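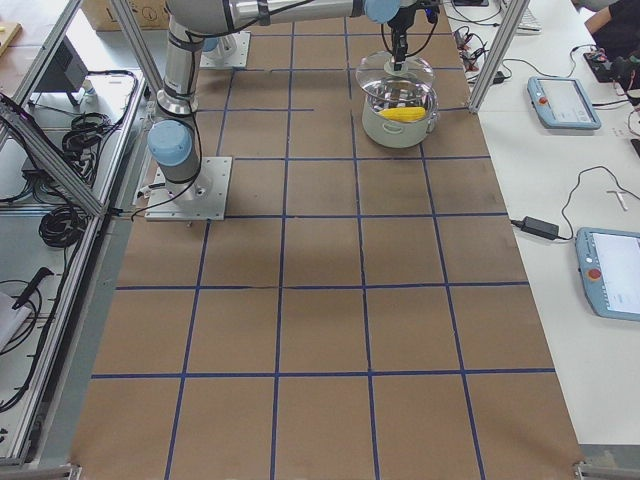

Kitchen demos, quick tips

Typing these up between sessions, so sorry for the mess. All of it is for teaching an arm pot-and-lid jobs, by hand guiding or from the remote.

Table first. Brown paper, taped down flat, then dark tape in a grid on top. Pick a cell before each take and say it out loud or write it down. Pot in the same cell for 30 takes and the arm learns the cell, not the pot. Move it. Turn it too so the handles don't always point the same way.

Change the paper when it wrinkles. A pot base catches on a loose edge and the take is junk.

Glass lids. Grab the knob, fingers straight down, wrist level before you close. If you come in tilted the lid swings when it lifts and then you spend ages chasing it back over the rim. Close, wait a beat, lift. That little wait helps more than anything else on this page.

Lift straight up until it clears, THEN go sideways. New people always cut the corner. You'll hear it when they do.

Glare: clear glass throws back whatever lamp is overhead. Check the camera view before you start, not after 36 takes like I did in September. Shift the lamp or turn the pot a bit.

Food. Corn cob is great, bright yellow, lies flat, doesn't squash. Real tomatoes get sad by lunch. We use Prutis play food for the soft stuff, fine for practice, too light though, it bounces out if you drop it from any height. Lay it in low.

Put the corn in different ways round. Lengthwise, crosswise, up against the side.

Hand guiding vs remote: hand guiding for the big moves, nice and smooth, but your sleeve ends up in every picture. Remote for the last bit over the pot. Go slow, and keep going slow. Stopping and starting looks awful when it plays back and the arm copies teh stops.

Two arms on one table? Park the one you aren't using well back, and know which stop button goes with which arm. Colored sticker on the pendant, same sticker on the base. Pendants within reach, never stacked, never under a coat.

Cables. Leave a good loop at the wrist. Turn the wrist all the way both directions before the first take and watch for tugging. Velcro ties, not zip ties, you will be redoing it.

Bad takes: keep a fumble if you recovered from it. Bin it if you dropped the lid. Ridano sorts by file name so put "bad" at the front and they all land together.

Wipe the lid knob every so often, greasy fingers make it slippery. Dish soap, dry it properly.

Finger pads, the Vanags ones are ok, replace at 1000 grips or whenever they go shiny

More on drawers and the kettle when I get to it.

Updated 2nd June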